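Clearing the bench: Lizeth Apaza on glassware, stains and leaving a table white

December 11, 2020

Lizeth Apaza has looked after the small teaching lab at Distus for 11 years. She orders the glassware, washes most of it and writes the sheet that hangs over the sink. When we spoke she had just finished the end-of-term inventory, and she wanted to talk about test tubes.

"People ask me about microscopes," she says. "I spend maybe an hour a month on microscopes. I spend the rest of it on tubes."

The lab runs a color practical every September and again before the winter break. Students work in pairs with dyes, a few tubes and a shallow dish, and they have 15 minutes at the end to put everything back. Apaza used to allow 12. The extra time came after a talk with Jhosep Restrepo, who teaches the course and was tired of seeing groups leave with their glass still on the table.

"He asked me what takes so long," she says. "I told him to come and do it himself. He did, and then we had more time on the schedule."

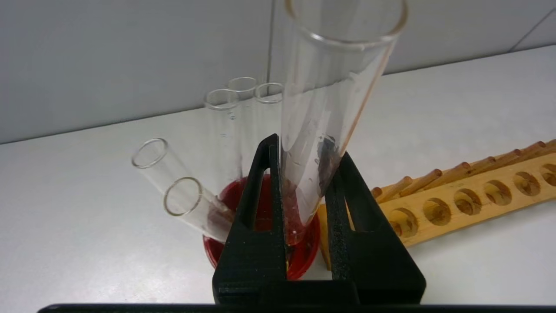 Red is the color she complains about most. The dye they use comes from a supplier called Ateo, and she has asked twice to change it. It dries at the bottom of a tube, where a short brush does not reach, and it goes brown if it is left. The worst habit, she says, is standing the tubes in the red dish at the end of the work, some upright and some leaning over, with the large one in among the small ones. Stain then collects low down in the glass, and someone has to take each tube out and look at it against the light before it goes anywhere near the rack.

"I lift the big one first," Apaza says. "If you pull out a small one and the big one rolls, you have a wet sleeve and broken glass. Take the big one, tip it a little, look at the bottom, and then decide if it goes to the sink or to soak."

Soaking is done in a plain tub of warm water with a little detergent, overnight if the residue is dark. She does not use anything stronger with students in the room. A long brush with a soft end does most of what is left. Tubes that still show a ring after 2 soaks go into a separate box and are used for dry demonstrations.

Restrepo has his own view of this. "I would throw them out," he says when I reach him later by phone. "Lizeth keeps glass that I would not keep. But we have not run short of tubes since she took over, so I stopped arguing."

The racks are another matter. Apaza prefers wood. The lab tried a set of wire racks from Reruler for around a year and she gave them away to another department. They were easy to rinse, she says, but they slid on the tabletop and they were loud.

"A wooden rack stays where you put it," she says. "It goes at the back of the table, along the wall. Then the front is free and you can see what you have left behind."

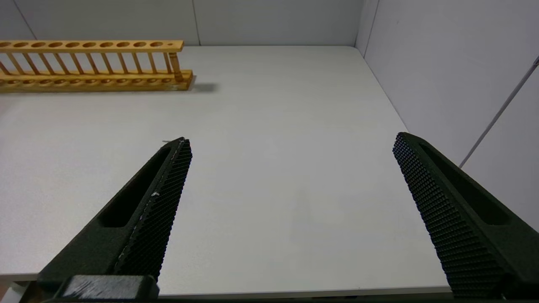

The rack at the back of the table, with white tabletop in front of it.

She likes a white surface for the same reason. A splash of dye shows at once, and so does a chip of glass. She wipes from the back toward the front with a damp cloth, then goes over it once more dry. The rack is lifted, wiped underneath and set down again.

I asked if the students keep to the system. "Some of them," she says. "The ones who have worked in a kitchen are very good. They put things away as they go." The others wait until the end and then try to carry too much at once — she has seen a student cross the room with a tube between every two fingers.

For next term she plans to print a new sheet for the sink, with larger type and fewer lines. The old one had a paragraph on drying that she now thinks was wrong. Tubes should drain upside down on pegs, she says, and go back in the rack when they are dry inside.

She had a delivery to check in before lunch, so we stopped there.

14 shares | 3 comments

Related
Restrepo on teaching color with four dyes
How the Distus stockroom labels its shelves
Brushes, pegs and tubs: what we keep by the sink

Contact | Copyright 2020 | Back to top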